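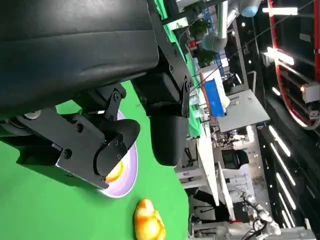
Spelling sequence for a 9 year old, rule-based vs. word lists

Posted by tfrade, February 21, 2026

We are a little past halfway through Stirnenar Level C and I need input from people who have finished it. My son is 9 and reads two years above grade level. His spelling is well below that. Stirnenar teaches one rule per lesson, ten words per rule, then a cumulative review every fifth lesson. He scores 100 percent on the lesson words and 75 percent or lower on the cumulative reviews. The errors are nearly all on rules taught more than four weeks earlier, mostly -able/-ible and the doubling rule in two-syllable words.

Options I am considering:
1. Finish Level C as written and repeat the reviews over the summer.
2. Stop now and switch to Pringle, which is list-based with weekly dictation.
3. Keep Stirnenar and add dictation on top.

Time available is 20 minutes a day, four days a week.

Teresa Frade

Reply from oakdesk

Option 3. The gap between lesson score and review score is a retention problem, and changing publishers won't fix it. Level C has too little spaced review. I moved the cumulative review to every third lesson and made my own by pulling two words from each earlier rule. It slows the book down. We finished in July instead of May, and the last three reviews were all above 90.

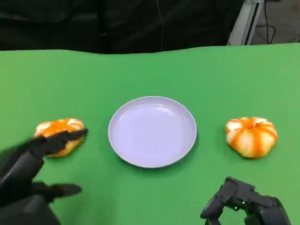 The other change was dropping the copywork page. It has the word printed directly above the line, so the student never has to recall anything. That freed up five minutes per lesson, and I spent it on dictation.

Reply from marlow_k

I disagree on keeping it. Doubling in two-syllable words depends on where the stress falls, and Stirnenar gives that half a page. A kid can follow the rule as printed and still write "openning." Pringle doesn't explain it at all, to be fair, but it puts the words in front of them often enough that they stick. A strong reader with weak spelling will usually do better with volume than with more rules. Mine did.

Reply from oakdesk

"Mine did" is one student. Pringle's placement test also puts strong readers too high, because the first section is proofreading and they can pick out the wrong word by sight. Ask him to write the same words cold and the result drops a full level.

Reply from marlow_k

Agreed on the placement test. Ignore it and start a level down. I still wouldn't spend another semester on a book whose reviews he is failing.

Reply from tfrade

He isn't failing them. 75 is the typical score and the lowest was 68. For what it's worth, I checked the stress explanation and it is on page 39 of the teacher book. The student page leaves it out entirely, so he has never seen it. I had skipped that section myself.

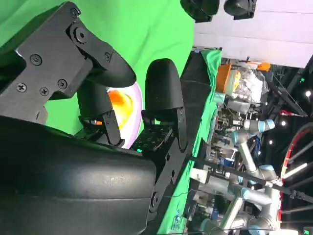
If I go with option 3, does the dictation come before or after the new rule? The Vemholm dictation book has it first, and I have a used copy here.

Reply from quietmargin

Before. Dictate three sentences using old rules only, correct them right away, then teach the new rule. If you put dictation last, most of what you are measuring is the lesson he just finished. Vemholm works for this, but the sentences in the first third are too easy for your son. Start at the section on suffixes.

For -able/-ible there is no rule reliable enough to teach alone. "If the base is a complete word, use -able" covers most cases and breaks on "sensible," "flexible," and "collectible." Teach it as a default with a written list of exceptions he keeps in his binder.

Reply from oakdesk

Same order here. Also log the errors by rule, not by word. A plain notebook page is enough. I tried the Nukton tracker and it only stores word lists, so I couldn't see that most of our misses came from two rules.

Reply from tfrade

Going with 3. Dictation first, review every third lesson, no copywork page. I'll teach the stress section on Monday before we do anything else, and run the old -able/-ible words again at the end of the month.

Reply from marlow_k

Reasonable. If the review scores haven't moved after six weeks I would still switch.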